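Ultero Practice Board, Long Version

Item 424
Housing: dark teal and gray
Made to order in our Vildale shop

Overview

The Ultero is a tabletop board of switches and controls for hand practice, bench testing and classroom use. The long version joins several modules into a single housing, so a user can slide, press and turn without changing to another board. It sits flat on any level surface and doesn't have to be clamped for normal use.

We started making the Ultero for occupational therapy rooms. Schools and test labs now order it as well, and the board they get is the same one. Nothing on it is specific to one program or one age group. The controls are the ordinary kind found on appliances, audio gear and arcade machines, at the sizes people meet in daily life.

What's on the board

The slider module is at the left end. Below its track is the button cluster, and the rotary knob is to the right, toward the rear. Each module has its own section of housing and comes out separately for repair. A joined set ships assembled and checked. If you order a single module later, it arrives with the joining hardware and a one-page sheet that shows where the screws go.

The wiring between modules runs inside the housing. Connections are keyed so they only go together one way. Please unplug the board before separating any section.
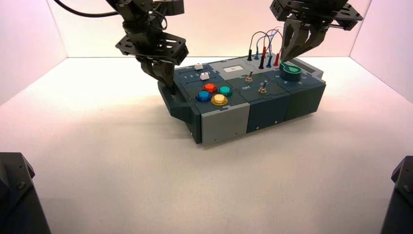 Buttons are the part of the board that gets the most wear, and they are the part customers ask about first. All of them are the round push type used on arcade cabinets, with a full-travel spring and a click you can feel through a glove. The set is red, teal-green, blue and yellow, with glossy translucent caps that stand a little above the surface. A user can find them by touch, and an instructor can call them out by color. Caps pull straight up for cleaning. If a switch goes bad, take off the section of housing, pull the two push-on leads and twist the switch a quarter turn. Replacement switches are sold singly.

Sliders run on a track marked with printed numbers. We print the numbers in white because the first boards used gray and people had trouble reading them in a dim room. Slider travel is smooth with no stops, so the user has to judge where to leave it. If you need a slider that clicks into place at each number, ask for the detent track when you order. It can't be added afterward.

The knob is green and turns freely in both directions. It is fixed with a set screw at the base. Check the screw now and then if the board is used every day, and don't overtighten it.

Power and output

The board runs on the supplied 9 volt adapter. Each control reports its state over the data cable, and the log can be saved as a plain text file on a computer. The software is a free download for registered owners. The board can also be used unpowered, in which case the controls move normally and nothing is recorded.

Setting up

Put the board on a table with the slider module at the user's left. For left-handed users some therapists prefer to turn it end for end, and this does no harm. The numbers will be upside down.

Leave clear space at the left end. The angled handle bracket sticks out on that side, and sleeves catch on it when the board is pushed up against a wall. Use the bracket to steady the board while you slide it across a table. Lift with both hands, one under each end. The bracket is not meant to carry the full weight.

Cleaning

Wipe with a damp cloth and mild soap. Alcohol wipes are fine on the housing but will cloud the button caps over time. Don't spray anything directly onto the slider track. Use a dry brush there.

Ordering

Boards are built in batches, and delivery is usually 24 working days from the date of the order. The August batch is open. Orders from schools can be invoiced. Tehrani Supply carries the switches, caps and adapters for customers who would rather buy parts locally, and their Ilanside counter keeps the common ones on the shelf.

Part numbers
Ultero long version, assembled: 424
Same, with detent track: 424-D
Button cap set, four colors: 2710
Single switch, any position: 2710-S

Warranty is two years on the housing and wiring and one year on switches and sliders. Damage from dropping is not covered, though we will quote for the repair.

Contact

Questions about fitting the board into a therapy or teaching program go to Fiona Tosh. For wiring, the data cable and the log file format, ask for Amirhossein Jafarzadeh in the shop. Please have the serial number ready. It is on the label inside the adapter box.

Page revised 2023-05-22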